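Plilard 桌面物品小集 说明文件

版本 0.3
整理人：Estíbaliz Barroso
最后修改：4月1日

一、这是什么

Plilard 是一份关于桌面上日常小物的资料集。内容是杯子、托盘、布和一些很小的零件，放在同一张桌子上，每次摆法不一样。我做这份说明，是希望别人拿到文件以后，不用写信问我，也可以知道每个文件夹里有什么。

中文不是我的母语，有些词我查了词典才决定。如果您觉得某个名称不自然，请告诉我，我会在下一版里改。

二、规模

一共 728 条记录，分成 16 组。每组有一个编号和一个文字说明。最长的一条是 70 秒，最短的没有单独统计。另外有 60 条记录的文字标注经过两个人分别检查，放在 checked 文件夹里。

三、文件夹

cups：以杯子为主的记录
trays：以托盘和布为主的记录
small：以小零件为主的记录
mixed：上面几种同时出现
checked：两个人检查过的记录
notes：每组的文字说明，纯文本，UTF-8 编码

同一条记录只放在一个文件夹里。checked 里的记录是移过去的，不是复制的，所以计算总数的时候不需要减去它们。

四、物品名称

名称的统一花了我们很多时间。Amparo Campos 和 Bendik Björklund 最初各写各的，同一个东西有时叫“杯”，有时叫“碗”，有时叫“容器”。现在的规则如下。

杯：有把手的都叫杯，即使它很宽、很像碗。又窄又高的写“高杯”，又宽又矮的写“宽杯”。
托盘：浅的、平放的，圆角和直角都算。
布：不区分毛巾、抹布和餐巾，因为揉成一团的时候很难分清楚。
小件：比杯子小很多，而且说不出确切用途的东西。只写颜色和大概形状，不猜用途。

颜色用普通的词，例如深灰、珊瑚橙、浅紫。介于两种颜色之间的，写成“灰紫”这样的两个字，主要的颜色放在后面。Shanti Malhotra 曾经建议用色卡编号，我们试了一组，觉得太慢，就没有继续。

五、位置的写法

位置用“前、后、左、右”表示，以桌子的前边为准。例如“后左”是离前边远、偏左的地方。把手的方向单独写一栏，只写朝前、朝后、朝左、朝右，斜的取最接近的一个。

布放在托盘上的时候，位置栏写托盘的位置，再在备注栏写“布在托盘上”。布的一部分超出托盘，备注写“超出”。杯子里面看不清楚的，“内容”一栏留空，请不要填“空”。

六、已知的问题

1. 第 3 组和第 4 组的文字说明曾经互换，0.2 版已经改正。如果您用的是更早的文件，请重新下载。
2. 小件的颜色不太可靠。浅紫和灰蓝在不同的光线下很容易混淆，我自己也改过几次主意。
3. 布的形状没有标注。我们想过用“平”“折”“团”三个词，但是两个人的意见常常不同，所以暂时取消。
4. notes 里有少数句子还是西班牙语，我会慢慢翻译。

七、使用和引用

可以用于教学和研究。如果您修改了标注，请把修改后的文件另外命名，不要覆盖原来的文件。引用的时候写“Plilard 桌面物品小集，0.3 版”就可以。

感谢 Araceli Pacheco 重新检查了全部托盘的名称，也感谢她耐心地回答我关于量词的问题。

下一版打算增加带盖子的杯子，以及叠在一起的托盘。时间还没有定。对分组有意见的，请在 notes 里新建一个文本文件，写上组号和您的名字。

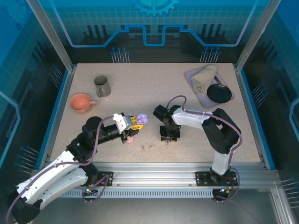

文件名请只用小写字母和数字，中间用下划线连接，不要用空格。意见写中文、西班牙语或者英语都可以，我会在整理下一版之前全部读完。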